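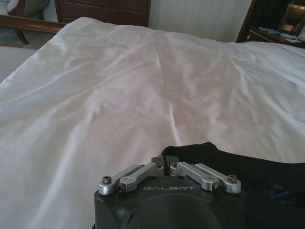

April, early evening

Slept till ten and I'm not even sorry! The bed here is wonderful, big and white and smooth, and after the drive up from Holgate I'd have slept on gravel.

Stukthorpe is everything I hoped. I walked the old sea wall before lunch, 2 miles out to the sluice and back, with the tide way down and curlews going the whole time (six of them on one little mud bank, plus a godwit I had to look up). Then the wind got under my hat and I chased it halfway across a sheep field. Got it back, a bit muddy.

Lunch at Lương, the tiny place by the bus stop. I had the noodle soup with lime and far too much chili and my nose ran all afternoon – so good. I'm going back tomorrow for the pancakes. They open at six and there are almost 20 seats, so I should get in.

Bought a tide table and a pencil. Mine is still on the kitchen counter at home, next to the sandwiches I also forgot.

Tomorrow I want the marsh path at first light, if my boots dry out. They're stuffed with newspaper now. Rain on the window, kettle on, feet up.

Print this entry | E-mail this entry

Recent entries
Packing, badly
Holgate allotments in the frost
My Clikex flask finally leaks
Seed potatoes!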